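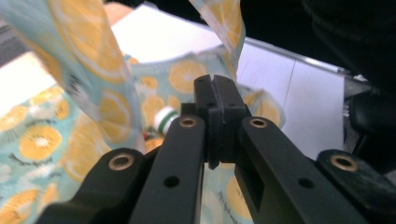 The drummer would like it known that the new record is not a comeback. Four years is a normal gap, he says, if you count the touring, the van fire and the winter when half of Trulow were working nights.

Fair enough. The band's third album, Hamdan, is out in January on the small Zonorska label, and it's the heaviest thing they've done by a long way. I got three of the four members on a call on Thursday, the singer dialing in from a parking lot, the bassist missing altogether. Dentist.

First question, the title. A street, says the guitarist. The one the rehearsal room is on. "We had a list of names and they were all terrible. Then someone wrote the street on the tape box so we'd know where to send it back to and it stuck."

Eight songs, 41 minutes. The last one, Flevis, takes up eleven of those and has no vocals until the halfway mark. The singer laughs when I bring this up. "I go stand by the merch table. I've sold shirts during that song. Then I have to run back." Did she push for an earlier verse? She did. Wrote one, recorded it, hated it. "It sounded like I was talking over a movie."

The drums on that track were done in a single take, on the second night, after what the drummer calls a very long argument over tempo. He wanted it slower. Got his way in the end, and you can hear it – the whole middle section drags its feet in teh best possible sense.
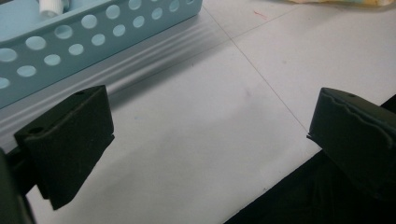
Guitars took longer. Nine days, most of it spent on one amp that kept picking up a taxi radio. A bit of the taxi radio is still there, the guitarist says, in the left channel before the second song. "You have to turn it up really loud. A guy asks for an address twice. We left him in."

Money comes up. It always does with bands this size. The first pressing is 441 copies, an odd number, and the reason is boring: it's what the budget covered once the sleeves were paid for. By the time we spoke 251 of them were gone on preorder. The singer had refreshed the page that morning. "I wasn't going to look. I looked."

And the touring? Eleven dates so far, mostly small rooms, plus one support slot in a hall that holds 1,309. The drummer isn't worried. The singer is, a little. "In a small room I can see who's bored and go sing at them. I don't know what you do in a big one."

I ask about the quieter songs, becuase there are two this time and the last album had none. Long pause on the line. The guitarist says they came from the night-shift winter, when nobody could play loud after ten and they practiced with towels on the drums. One of the towel demos almost made the record. It may turn up as a B-side. The drummer says no it won't.

Then the singer's battery went. The other two stayed on for ten more minutes, mostly to disagree about which song opens the set. Still not settled when I hung up.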